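Sidewalk robot: what rules for passing street furniture, and what counts as "staying clear"?

Posted by Ott Eglītis, Oct 26, 2018 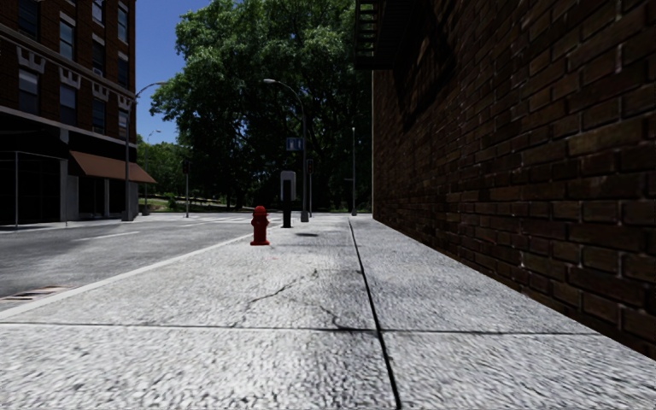

I am writing the operating rules for a small delivery robot that should drive on city sidewalks. Our project is called Weldu. The driving itself is done by my colleagues. My part is the document which says what the robot may and may not do, and before January this document must be good enough to show to the city office of Marnside, where we hope to make the first real runs. Now we do everything in simulation.

My problem is with fixed objects near the curb. I had first one simple rule: the robot keeps to the middle of the free space between the building side and the curb side. On a wide and empty sidewalk this is fine. But near the curb there can be a fire hydrant, then a little further a post, then a street lamp, and each of them makes the free space a different width. With my rule the robot moves a bit to the wall, then back, then again to the wall. A person who walks behind it or comes against it can not guess where it will go next. In my opinion a predictable line is a safety matter and also a matter of politeness.

The second thing is the surface. The sidewalk in our test block has a joint running along it, and there is a crack across the part where the robot would like to drive. A lengthwise joint can catch a narrow wheel. Should the rules say something about this, or is it only for the engineers?

And the third: how close may it pass to a hydrant? I have seen people write one number for all objects. I do not feel well with this, but I can not explain exactly why.

I would be thankful for text which somebody has already used in practice. I am not asking for legal advice, I know that each city has its own law.

Bernice Nutsugah

I wrote such a document for Flerik, for a slower and heavier machine, so take what fits you.

Your feeling about the single number is correct. The clearance should depend on what the object is for. A lamp pole only has to be not touched. A hydrant has to be reachable, so the question is also whether the robot may stop there. We wrote these as two separate rules and it made everything more easy:

Passing clearance: the smallest distance while moving.
Stopping clearance: the smallest distance when the robot waits, has a fault or is told to stay.

For passing we used 400 mm from any fixed object and 200 mm from a plain wall, at walking speed. If it can not keep 400 mm it must slow down, and if it can not keep 200 mm it must stop and ask the operator. Please do not copy the numbers without measuring your own machine. They come from our braking tests and from how much our position estimate moves around. For stopping we wrote 3 m from a hydrant, and no stopping at all on the approach to a crosswalk. Before you fix the hydrant distance, ask the city and the fire department which one they want. They may have a parking rule for cars and like to see something similar.

About the moving left and right: give up the middle line. We wrote it like this:

"The robot selects one travel line for the block, on the basis of the narrowest place it can expect, and holds this line. It leaves the line only for a person, an obstacle which was not expected, or an instruction from the operator. It returns to the line gradually."

So if the narrowest place is beside the hydrant, the robot is already on that line before it arrives there. It does not look so clever on the map, but people on foot understood it at once.

Surface belongs in the rules, yes. You do not need to describe the wheels. Write what the result must be: the robot does not travel with a wheel in or along an open joint, it crosses joints at a clear angle, and it treats a crack as passable only under the limit which was tested. Then the engineers must give you the limit, and you have it in writing. Look also at how the joint changes along its length. If someone measured it in one place only, the limit is worth little.

Kwame Addo

just set the costmap inflation bigger and it will stay away from everything, you don't need a rule for each pole

Detlef Kleinschmidt

I do not agree with Kwame here. Inflation is a setting, and the city office will ask for a rule. If the setting is changed in an update, the rule should still be there so that somebody notices. Also with too much inflation the robot finds no way through on a narrow sidewalk and stands still in the worst place.

To Bernice's text I would add some points from the checklist we made for Button:

Which side. Decide if the robot prefers the curb side or the building side, and write it down. Near the wall it meets opening doors and people who come out of them. Near the curb it meets poles, and it can fall from the edge. We chose the curb side, but with a fixed distance to the edge which is bigger than to any pole. A fall into the road is the worst result, so the edge must win when two rules are in conflict.

Order of rules. This was missing in our first version and it cost us 2 review rounds. Ours is: people, then the curb edge, then fixed objects, then surface, then the travel line, then time.

Light. Test the same block with the shadows in different places. A hard shadow of a post across the concrete should not make the robot brake, and a dark crack should not be taken for a shadow. In simulation it is cheap to move the sun, so do it, and keep the results together with the rules.

Overhead things. Signs and fire escapes do not touch a low robot, but if you carry a flag on a mast, write its height into the document.

Drain grates. Yours may be in the road and not on the sidewalk, but the robot meets the road at every crossing. We had a line for curb ramps and forgot the grate beside one of them.

Ott Eglītis

Thank you, Bernice and Detlef. The separation of passing and stopping is exactly what I could not explain to myself. I will use the sentence about the travel line nearly as it is, if Bernice permits.

One question stays open for me. When the robot waits for the operator because the space is too narrow, should it wait where it is, or go back to the last wide place? Going back means driving toward somebody who possibly walks behind.

Bernice Nutsugah

Please use it. On your question, ours waits where it is and moves back only when the operator has looked at the rear view and confirmed. We also wrote a maximum waiting time, after which a person must go to it on foot. The time depends on how far away your people are.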